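Jul 18, 2019 | By the Firkomen features desk
Print | E-mail | 3 comments

The owner of Koso, the little tea room on Yilma, had been up since before 7 and was still talking happily about biscuits when I sat down. "My mother never let a visitor touch the table before there was something on it," she told me, "and I suppose I've just carried on, only with more washing up!"
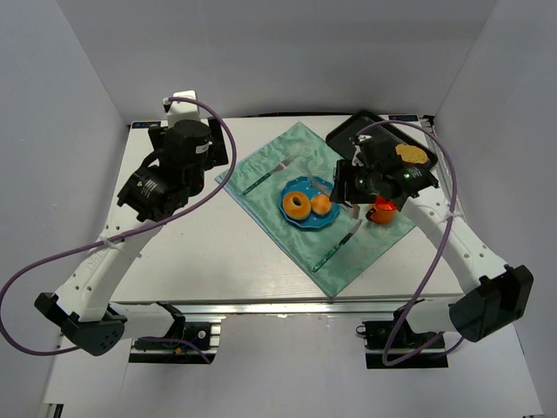

Laying a table well is mostly patience, she thinks, and she's fond of a placemat, any colour so long as it's cheerful. Teal is a favourite. She likes a black tray with raised edges too, with one round golden biscuit on it, "because you look at it properly then, all the little speckles". A crowded plate makes her feel rushed.

She hopes to start table-laying afternoons in September, and there'll be tea, naturally.

Shares: 207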